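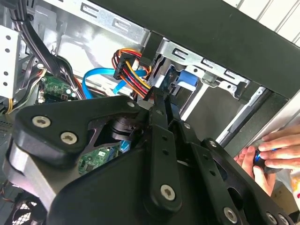
Taking apart old desktop computers by hand is hard on wrists and shoulders, and most refurbishing shops that bring in a robot arm do so for that reason. The machine does the reaching and the person keeps the judgement. The steps here are for a bench that is already installed and signed off, and they deal with what changes for the people who work at it. They come from the Harnosmont workshop, where we strip and sort office machines. The drive area is the best place to start training, with the power supply wires lying across it in yellow, red, black and orange, a blue latch under the slotted steel rail, and very little room for the black fingertips to come in beside the bundle.

Home | Guides | Bench work | Training | Contact

Sharing a teardown bench with a robot arm
By Jacqueline Huet
8 May 2026

We use cookies to remember your settings. Accept | Manage

1. Agree who does what

Write down every task on the teardown sheet and put a name or "arm" against each one. At Harnosmont the arm pulls drives, lifts out memory and drops fans in the tray. People open the case, check for damage, cut cable ties and deal with anything glued or bent. Leave swollen batteries off the arm's list altogether.

Do this with the people on the bench, during paid hours. Our first sheet was written in the office and had to be redone in June.

2. Prepare the case

Disconnect the mains lead and lay the case on its side with the open face up. Push it against both stops. Move any loose wires away from the part you want taken out. If a bundle won't stay put, tie it back to the frame. Flat data cables should be unplugged at both ends before you start, as a half-connected one will drag the board.

3. Run the first pass slowly

Set the speed to the training setting and stay within reach of the stop button. Keep your hands outside the case while the arm is inside it. Watch the fingertips, not the screen. You are looking for three things:

- fingers closing on a wire
- a part lifting before its latch is open
- the case shifting against the stops

Stop the arm for any of them, clear the fault and start the pass again from the beginning.

4. Log the stops

Each stop gets one line on the sheet: the case model, the part and what you saw. Killian Barbier reads ours at the end of the shift and alters the grip positions if the same fault keeps coming up. The log is for setting up the machine. It is not used to rate staff, and we put that in writing before the bench opened.

5. Change the rota

A person who used to do one machine from start to finish will now move between two benches, opening cases at one and checking parts at the other. Some people like this and some find it tiring in a different way – more walking, more watching, less to do with the hands. We swap roles every 2 hours. The Terkdale site tried half shifts and went back to ours.

Keep one fully manual bench. New starters learn there first, and it takes the odd cases that the arm can't manage.

6. Review after 300 machines

Compare the stop log with the aches and strains book, then ask each person what they would hand back to manual work. We took front panel removal off the arm at this point. Look again at 700 machines, when the grip settings should have settled down.

Next: Sorting cables and connectors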